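Looking after the Fitau gripper cell: your questions

Do I have to set the cell up in the simulator first?
Yes please! I do every finger change there before touching the real one (Nuala Phelan got me into the habit, and it has saved me a lot of bent pads).

How wide should the fingers be at the start?
Wider than you'd think. I open them fully and bring the gripper in before I close anything.
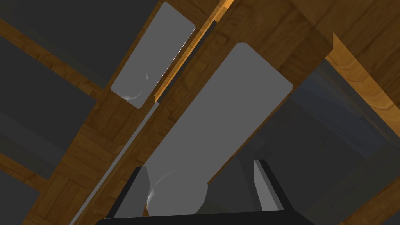

Simulator view from behind the palm, fingers open at the lower end of the big grey panel.

How often do you check the pads?
Every 4 shifts, plus a wipe with a dry cloth. I swap both pads together, even if only one looks tired.

It's drifting to one side. Help!
Re-zero the wrist, then run the homing routine 2 times. Still off? Message Slamet Nugroho at Tellilton and tell him which pads you've got fitted.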